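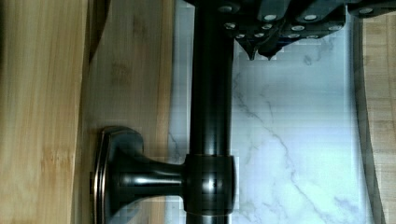 Club Racing Calendars and Grid Sizes: Project Report
Petrică Voicu and Bianca Iordache
Submitted 4/12/18

Background

The Sternel Historic Touring Club says that moving its opening round from January to autumn has given it fuller grids. The claim is in its newsletter and on its website, and we were told it again when we visited Fledau. We wanted to see whether the club's own entry lists back it up.

Method

We used the printed entry lists for the touring car class at the two circuits the club visits most, Fledau and Prevberg. We compared the last season under the old calendar with the first under the new one. Bianca typed up the lists and Petrică checked them against the results sheets. A car that entered but never took the start was left out, which the club does not do in its own totals.

Results

At Fledau the average grid went from 30 cars to 38. That looks like a win for the new calendar until you read the names. Most of the increase came from the Olteanu Trophy, a visiting series that was given space in the same race. Take those cars out and the home grid is up by five at best.

Prevberg is harder to explain. Its date hardly moved, yet its grid fell by around 10 cars. The club blames the cost of tyres. We found no figures for that and the club didn't offer any.

Discussion

We are not convinced. Two seasons is a thin sample, and the club changed its entry fee in the same year, so even the small rise at Fledau can't be pinned on the date. Several drivers told us they favoured the cooler weather, but we only spoke to people who had turned up. Anyone put off by the new calendar was at home.

We would also treat our own count with some caution. Three of the Prevberg sheets had handwritten changes and we had to guess at one car number.

Further work

Entry lists for the smaller classes are kept in the Sternel clubhouse and have not been copied. Petrică has asked to borrow them over the break.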